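The Little White Room at Istitz, Spring Gallery

Posted April 25, 2024

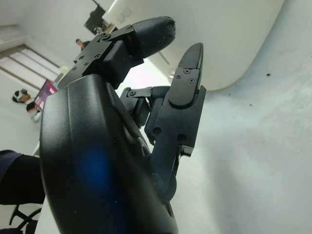 Welcome back to the gallery! We finished fixing up the small room on the upper floor of the Sirimen building in March, and I've been wanting to write it up ever since. For years it was the place where things went to be forgotten: folding chairs, paint cans, a whole shelf of Plarel track with no trains to go with it. Now it's white and bright and I find excuses to go up there.

There is one picture on the page so far, so the rest of this is my notes on the parts I like best, a line or two each. More pictures will be added as I get to them.

The walls
Two coats of white, plus a third on the side by the stairs where the old green kept coming through. We went with the Nägeli mix in the end. It's a soft white with no yellow in it, and I love it at breakfast time.

The window
The latch was stuck fast when we moved in, and I'd stopped believing it would ever open. A little oil and a lot of patience did it! You can hear the bakery deliveries now, and on a good morning you can smell them too.

The floor
Under the carpet there were newspapers from 2000, laid flat from wall to wall. I read far too many of them sitting on the stairs with a cup of coffee. The boards below had hardly a scratch, so we sanded them and left it at that.

The long shelf
It's 244 centimeters long, and getting it around the landing was the hardest hour of the whole project. We took the banister off in the end, carried the shelf up, and put the banister back (it's sturdier than it was before, so I'm counting that as a bonus).

The hooks
Eight of them, all from the same junk drawer, and no two alike. I was going to buy a matching set and I'm so glad I didn't - they're the first thing visitors ask about.

The Plarel track
It stayed! There are almost 100 pieces, washed and sorted into straights and curves. My neighbor's kids have already built a loop that goes out the door and back in again, and they've promised to bring trains next time.

Still to do
A proper lamp for the reading corner, a new doorknob, and something for the narrow wall beside the closet. I keep going back and forth between a mirror and a map of Istitz. If you have an old map you'd part with, please write to me, I'd be thrilled to see it.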